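# The Derkico deep gray sorting bin

I've been using mine long enough to have opinions, so this page is going to be wordier than the label on the carton. Bear with me!

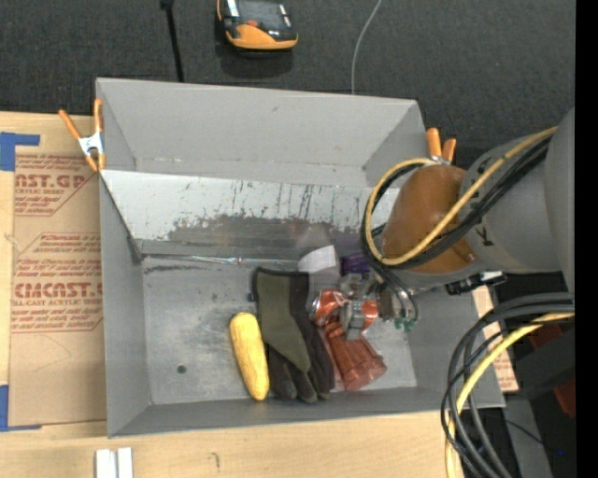 ## What it is

It's a big rectangular bin with tall plain walls and an open top, and it's meant for mixed stuff. You know the kind I mean - the glove, the toy corn, the little packets in clear wrap that never seem to have a proper home. The inside has a sloped metal panel along the far side, then a flat metal floor below it. I love the slope. Small things that get tossed at the back slide down toward the floor instead of hiding up in a corner, and you can reach in from the front edge and find them.

The walls are smooth and light gray, which I prefer to the black version we sold before (the Jorton, if you remember it). Dark gloves vanished in that one. In gray I can find a dark-fingered work glove without moving my head under the lamp, and anything yellow or red just about shouts at you.

## How it wears

I want to be fair about this part. The metal scuffs. Mine has dark vertical scratches down the slope and a broad worn patch where the surface has gone darker and started flaking along its upper border. The floor has a cloudy look all over. None of that bothers me in a working bin, but if you want something that stays pretty on a shop counter, get the Vergara tray and put up with the shallow sides.

For cleaning I use a damp cloth and a drop of dish soap, and I go along the bottom of the slope with an old toothbrush because grime likes that line. Please don't take steel wool to it. Leonidas Panagiotou did that to his and then wrote to me asking for a new panel, and I had to tell him we don't cover it.

If the flaking on yours gets to where bits come off on your fingers, rub the edge down with fine paper, wipe everything out well, and leave the bin empty until it's dry. I'd also keep unwrapped soft goods off that patch. Gloves are fine, a white knit hat probably isn't.

## What I keep in one

Mostly returns and odds and ends waiting to be sorted. Wrapped items do very well in it, and so does anything with a bit of weight. Long thin things, like a rod in a clear sleeve, tend to settle along the base of the slope, and I've come to like that because I know where to look. Flat plastic packages I lay with the label up so I can read or write on them without digging.

I don't pile it. You could, the walls are tall enough, but a single loose layer is so much nicer to work from - you see the lot at a glance and you're done before your coffee goes cold. If I've got more than one layer's worth I start a second bin.

Things I wouldn't put in:

- loose screws or beads (they find every low spot, and picking them out is miserable)
- anything leaking
- glass without a wrap around it
- food, unless it's the toy kind

## Ordering

The item number is 3325. It comes as a single bin with the sloped panel already fitted, and there's a pair price if you take 2. Spare panels are item 173 and you can order them on their own, which I'd suggest if you sort metal parts all day. They go in from the top and you'll want a second pair of hands for the first try.

We ship from Vurnbridge. Bins go out boxed, and the box is large, so think about your doorway and your stairs before you click. Orders of 100 or more go through Styliani Andreadis, who'll work out the pallet with you and is much better at it than I am.

Returns are fine as long as the bin hasn't been used. If a wall arrives cracked, keep the carton and send me a note the same day with a picture of the damage, and I'll get another one moving.

Lids are due back in April. They're plain gray, they lift right off, and they fit this bin only, so please don't order one for your old Jorton!

- Venla Seppälä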